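## 4. Does the bowl matter? Material claims in home bread advice
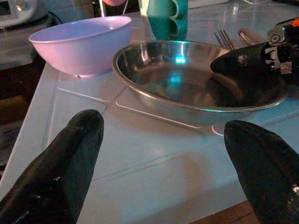 Does a steel mixing bowl change how bread dough rises? On the evidence we collected, any effect is too small to separate from the temperature of the room and the water, and most sources that claim otherwise give no measurement at all.

**Figure 3.** A shallow stainless steel bowl with a rolled rim, on a tiled countertop.

The claim itself is old and comes in several forms. In the strongest, steel "steals heat" from dough and slows the rise by hours. In a milder form, steel is fine for mixing but dough should be moved to glass or ceramic before it rests. A third form holds that acid in sourdough reacts with the metal and spoils the flavor. These are separate claims and call for separate tests, yet the advice literature tends to run them together, often in a single sentence, and then recommends a purchase.

We began with the written advice. Our sample was 1371 passages on dough handling drawn from cookbooks, flour packaging, store leaflets and recipe sites, coded by two readers working apart. Passages were marked for whether they named a bowl material, whether they gave a reason, and whether the reason rested on anything the author had measured. The last category was nearly empty. Most authors who named a material gave no reason. Those who did give one usually repeated the heat argument, in wording close enough from source to source that we suspect copying, though we did not trace the chain and would not want to put much weight on the suspicion.

The Zumetti leaflet is typical of the better sources. It tells the reader to avoid metal "in a cold kitchen," which at least names a condition. It does not say how cold, or how long the dough is supposed to stay in the bowl, and it recommends the same rising time for every material. If the authors believed the effect was large, the table of times should have had more than one column. The Trirkier guide goes the other way and praises steel for "waking up the yeast," a phrase for which we could find no meaning that survives a second reading.

### 4.1 The heat argument

There is some physics behind the heat argument, and we do not dismiss it. Steel conducts heat much better than glass or glazed pottery. A hand laid on a steel bowl feels cold because heat leaves the skin quickly. But a hand is not a lump of dough sitting for two hours in a room. Over that span the walls of a thin bowl come close to the temperature of what touches them, and the dough loses heat mainly to the air and to the surface under the bowl. A thin steel wall also holds little heat of its own. A thick ceramic bowl taken from a cold cupboard can draw more warmth out of the dough at the start than a steel one would, a point we found in very few of the passages.

Our own trial was small. We made 16 doughs from one bag of flour, split evenly between steel and glass bowls of similar width, and let them rise in the same kitchen in April. Rise was read from a straight-sided sample jar filled from each batch, along with a reading taken in the bowl itself. The two methods did not always agree. In the bowls, the difference between materials was smaller than the difference between early and late batches, which we put down to the kitchen warming as the oven was used. The jars showed no pattern we could defend.

Two objections can be made here, and both are fair. The first is that the jar readings say nothing about the bowl, as the jars were all glass. They were included as a check on the dough, and we report them for that purpose only. The second is that the trial was run in a mild month. A kitchen in January might give a different answer, and a reader with an unheated pantry should not lean on ours.

### 4.2 The acid argument

The flavor claim is harder to test at home and easier to overstate. Sourdough is acidic, and some metals do react with acid. Stainless steel was developed to resist that sort of attack, and the dough is in contact with it for hours, not months. We ran a blind tasting with 15 tasters, each given bread from both kinds of bowl. Several reported a metallic note. They reported it in the glass-bowl bread nearly as often as in the other, and more often in whichever slice came second. That looks to us like an order effect - the taster has been asked to find a difference and goes looking for one.

We should add that the tasters had been told the subject of the study. This was a mistake in the design. It probably raised the number of metallic reports for both breads, and a repeat should keep the question hidden until after the tasting.

### 4.3 Shape, and what the sources leave out

If the bowl matters anywhere, shape is a better candidate than material. A wide, shallow bowl spreads the dough and leaves more of it open to the air, so the surface dries faster if the cover is loose. It also makes the rise hard to judge by eye. "Doubled in size" is the most common instruction in the whole sample, and in a bowl with sloping sides it is close to useless, as the same gain in volume shows up as a smaller gain in height the wider the bowl gets. The Manbridge pamphlet is the only one of the named sources to suggest a straight-sided container, and it offers this as a matter of tidiness.

Earlier work by the Cheng test kitchen reached a stronger conclusion than ours, reporting that steel slowed the rise in every batch. We have not been able to reproduce it. The report does not give water temperatures, and its steel batches seem to have been mixed first each Monday, before the room had warmed. Until those details are known, we would treat the result as a finding on cold mornings.

None of this shows that bowl material has no effect. A trial of this size could miss a modest one, and ours had no ceramic or plastic in it. Section 5 takes up water temperature, where the same sources are far less specific and the differences between batches were easy to see.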